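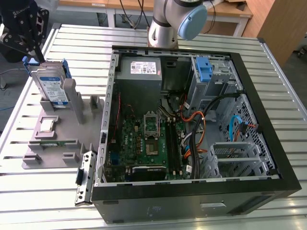

Chapter 5

Inside the case: parts and where they go

Most people who use a desktop computer never see the inside of it. The case sits under a desk, the fan hums, and the only parts anyone touches are the power button and the sockets at the back. A technician has to know the machine from the other side. With the tower laid down and the side panel off, the whole layout can be taken in at once: the power supply in its corner of the case, the green board below it, the graphics card near the lower edge of the board, and the empty processor socket with its lever up. The processor itself, the memory module and the hard drive are each in a separate place in the tray, so that none of them has to be hunted for when its turn comes.

This chapter deals with the main parts of a desktop computer, how each one is held in place, and the order in which they are usually fitted. Chapter 4 covered electrical safety and the use of the wrist strap. If you skipped it, go back and read it before you open a case of your own. Chapter 6 goes on to cables and first power-up.

By the end of the chapter you should be able to name the parts of a desktop computer by looking at them, fit and remove a processor, a memory module and a drive, and lay out a bench so that parts don't get lost or damaged. You should also be able to fill in a build sheet that another person can follow.

5.1 The bench

Good work starts before the screws come out. Clear the bench of everything you don't need for the job, drinks included. A tower should be laid on its side with the open side facing up. Working on an upright tower is possible, but you will be pushing parts sideways into their sockets and fighting gravity as you do it, and a dropped screw will roll to the lowest corner of the case and stay there.

Light matters more than beginners expect. The markings printed on a motherboard are small, and the notch on a memory module is easy to miss in shadow. Use a lamp that can be moved.

Loose parts need a home. In a repair shop this may be a shallow box lined with antistatic foam. In a workshop where the same model is built many times over, it is more often a tray with pockets shaped to suit the parts. The Remon trays used in the exercises in this book have a square pocket for the processor, a long slot for memory and an upright slot for the drive. If you are working without a tray, put each part on the antistatic bag it came in, or inside the bag if it will be left for more than a few minutes.

Handle parts by their edges. Never lay a processor with its contacts against a bare bench, and never stack one part on another.

5.2 The power supply

The power supply takes mains electricity and turns it into the low voltages the computer needs. It is a metal box, normally grey or black, with a fan inside and a bundle of cables coming out of one end. A label on the casing gives the ratings. Read it before you connect anything. The figures to look for are the input voltage, the total output in watts, and the current available on the 12-volt line.

A power supply is fixed with screws from the outside of the case. It can go at the top or the bottom depending on the design, and some older cases will take it only one way round. The unit must never be opened. Parts inside can hold a dangerous charge after the plug has been pulled, and there is nothing in there that a bench technician needs to reach. A faulty supply is replaced whole.

5.3 The motherboard

The motherboard is the large flat board that everything else connects to. It is held off the metal of the case by short pillars called standoffs. Every standoff must line up with a hole in the board. One left in the wrong place can touch the back of the board and cause a short circuit, and this is a common fault in first builds. Check the standoffs against the board before you lower it in.

Learn to find four things on any motherboard: the processor socket, the memory slots, the expansion slots and the main power connector. Their positions vary a little from maker to maker, but the general arrangement is much the same. The memory slots stand in a row beside the processor socket. The expansion slots lie further down, with their ends facing the back of the case so that the sockets on a card can be reached from outside.

Near the processor socket you may also find a larger chip or a metal block covering one. On many older boards this is part of the chipset, which handles traffic between the processor and other parts. It is soldered down and is not replaced.

5.4 The processor

The processor, or CPU, is the most delicate part you will handle. It is a thin square with a metal lid, called a heat spreader, on the top. Underneath are the contacts. On some types these are pins standing out from the chip itself. On others the chip has flat pads and the fine springy contacts are in the socket. Either sort can be ruined by a careless finger.

To fit a processor of the flat-pad type:

Press the lever down slightly, move it out from under its catch and let it rise.
Lift the metal frame clear of the socket.
Hold the chip by two opposite edges, metal lid upwards.
Match the notches or the corner triangle on the chip with the marks on the socket.
Lower the chip straight down and let go. It should rest in place under its own weight.
Close the frame and bring the lever back under its catch.

The lever will feel stiff on the last part of its travel. That is normal. The chip itself should never need pushing. If it rocks or sits higher at one side, lift it out and look at the notches again.

Leave a socket open only for as long as you need to. When a board is to be stored without a processor, the plastic cover should go back on.

5.5 Memory

Memory comes as narrow boards called modules, each with a row of chips along it and a line of gold-coloured contacts on the bottom edge. A notch in that edge fits over a ridge in the slot. The notch is off centre, so the module can go in only one way round, and it is in a different position on each generation of memory. A module that doesn't match its slot is the wrong type and can't be made to fit.

Open the latches at the ends of the slot first. On some boards only one end opens. Stand the module in the slot, check the notch, and press on both ends of the top edge with your thumbs until the latches close. It takes more force than you might think - the latches should click.

Where a board has four slots and you have 2 modules, the manual will say which pair of slots to use. They are often the same colour, but colour schemes differ, so go by the manual.

5.6 Drives

A hard drive stores data on spinning discs and must be protected from knocks. Set it down gently, even when it has no power. Drives are fitted into bays, either with screws or with a carrier known as a caddy. A caddy has rails along its sides that slide into the bay. Attach the caddy to the drive at the bench, and then slide the two in together with the connectors facing the cables.

Solid-state drives have no moving parts and weigh very little. The smaller ones plug straight into the motherboard and are dealt with in Chapter 8.

5.7 The build sheet

Each job should have a sheet. It lists the parts fitted, their serial numbers and anything out of the ordinary. Copy serial numbers from the label on the part, not from its box, and do so before the part goes into the case, where the label may be hidden. An entry from a practice sheet looks like this:

Job 229
Case: Costis mid tower
Power supply: Rostix, label checked
Memory: 2 modules, fitted as manual
Drive: in caddy, serial number copied
Notes: one standoff moved before board fitted. Warranty on drive ends February 2027.

The note about the standoff took a few seconds to write. It tells the next person that the case did not arrive set up for that board, and that a second case from the same batch should be checked.

Practice 5A

Take a scrap desktop computer and unplug it. Lay it on its side, remove the panel and find each part named in this chapter. Draw a plan of the motherboard, marking the processor socket, the memory slots, the expansion slots and the main power connector. Then take out the memory and the drive, put them in a tray, and refit them. Record the work on a Liyanage build sheet, a blank copy of which is at the back of the book.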